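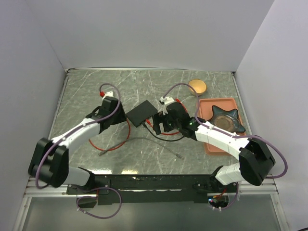
Grey marble pattern with fine white veins

Marble-look worktop for a small kitchen – will it drive me mad?

Asked in Kitchens & Worktops, Mar 20, 2021

We're finally redoing the kitchen in our terrace in Sekley and I've fallen for a grey marble pattern with white veins. Not real marble, the budget won't stretch! The run is 221 cm with the sink near one end. My sister-in-law says crumbs and limescale show up on anything dark. Is she right? And do I need a joint, or can I get it in one piece? Any tips on upstands very welcome too.

2 answers

Best answer (9 votes)
Ooh, lovely choice! We put a veined grey one in last December and I still stroke it when I walk past. You won't need a joint, as most sheets come at 3 metres and you just have it cut down. Ask for the offcut, it makes a brilliant shelf. Crumbs vanish into the pattern (a bit too well, so wipe even when it looks clean). Limescale does show round the tap, but a cloth with a drop of vinegar sorts ours, and I rinse it straight after. Do check the maker's care sheet first.

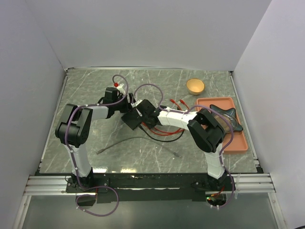
Upstands are where I'd spend a bit of thought. We had a 9 cm one from Premwood and it hides our wobbly plaster a treat, but a friend skipped hers and just ran a neat line of sealant. If your walls are pale, I'd be tempted to go without – grey with white veining against plain white walls on three sides looks so crisp, and you get the whole pattern right into the corners. Metal trim down the side edges is nice too, the thin silvery sort. Get samples from both Premwood and Alaoui and leave them by the kettle for a week. Colours change so much in the evening!

Answer 2 (2 votes)
got ours from Grivesov, took 5 weeks to come but well worth it. seal the cut edge round the sink PROPERLY or it will swell. dont put hot pans on it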